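Flindville Center Extends Shared Snack Table Through the Summer

July 7, 2024

The Rengifo Center in Flindville will keep its shared snack table in place through the end of the summer program, the center's office announced in its latest notice to members and staff. The table was introduced in April as a trial in the open workspace on the second floor and has since become a regular part of the working day.

Under the arrangement, individually wrapped snacks are set out on a woven placemat, where members may help themselves between sessions. A wooden box on the same table holds further items. The center supplies the first stock of each week, and members who wish to contribute may leave sealed, single-serving bags at the front desk before noon.

"We wanted something simple that people could reach without leaving the floor," said Tahsin Wijesinghe, who coordinates member services at the center. "The vending area is two levels down, and many of our members have only a short break. The table has also given people from different offices a place to talk for a few minutes."
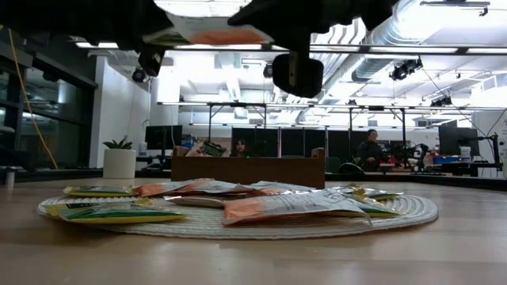
Snack bags on the woven placemat at the shared table, with the wooden box behind.

The office has made several small changes following comments received during the trial. Open packages and homemade food are no longer accepted, and all contributed items must carry a readable ingredient label. Products containing nuts are to be kept in a separate container at the front desk and are available on request. Members with other dietary concerns are asked to write to the office so that suitable choices can be added to the weekly order.

The center placed its first summer order with Mollidard, a local supplier that also provides coffee and paper goods to the building. Each delivery contains 70 single-serving bags in a mix of flavors. A second supplier, Ruleck, will provide dried fruit and crackers beginning with the next order. The cost is covered by the existing hospitality budget – no change to membership fees is planned.

Members are reminded that the table is intended for everyone who uses the floor, including visitors. The office asks that each person take no more than two items per day and that empty wrappers be placed in the bins near the entrance. Laptops, bags and drinks should be kept off the placemat so that it can be lifted and cleaned at the end of the afternoon.

Staff will tidy the table at 4 p.m. and remove any item that is past its printed date. Unopened snacks remaining at the close of the summer program will be given to the Flindville after-school club, which accepted a similar donation from the center last year.

Suggestions for future orders may be left in the comment book at the front desk or sent to member services. The office expects to decide on a fall schedule once the summer program has ended – members will be informed by the usual newsletter.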